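Progress report to Prins: household chores stream, November
Prepared by Liya Yimer, Jurklow

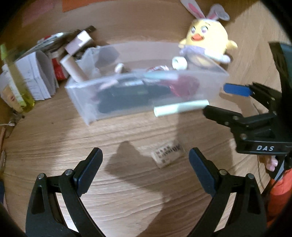
Tidying is the chore we proposed as the hard one, and I'm pleased to say it has lived up to that. Folding and dish racking got most of the attention in our first report. This period went almost entirely to clearing a cluttered tabletop into a bin, and I think it's the most interesting work we've done on your money so far.

Where we are

We now have 900 recorded demonstrations of table clearing, all done by people working with hand-held grippers. The policy trained on them was tested over 48 trials at the Vestevitz flat. Single rigid items (erasers, small boxes, tubes) went into the bin 91 per cent of the time, which is a lovely number and well past where I expected us to be before Christmas.

Whole tables are another story. The arm finished the full job in 40 per cent of trials. Nearly all the trouble comes from three sources:

Soft packaging. Wrappers and plastic bags slide or crumple, and the fingers close on nothing.

Piles. When items lean on each other, pulling one out brings two more with it. The arm has no idea that's a problem and carries on cheerfully.

A full bin. Once things poke up above the rim, the next item tends to roll straight off. People shuffle the contents along without thinking - we had never asked our demonstrators to do it slowly enough to learn from. They do now.

Can it do the chore yet?

In a real home, no. It needs someone nearby, and it takes far longer than a ten-year-old would, even a reluctant one. But in our first report it couldn't reliably pick up a pencil, so I'm very keen to see the next round.

Next period

More two-handed demonstrations, with one gripper steadying the bin. The Fekura fingertips are on order and should help with wrappers. Spending is on budget, apart from freight on the second arm - details in the attached sheet.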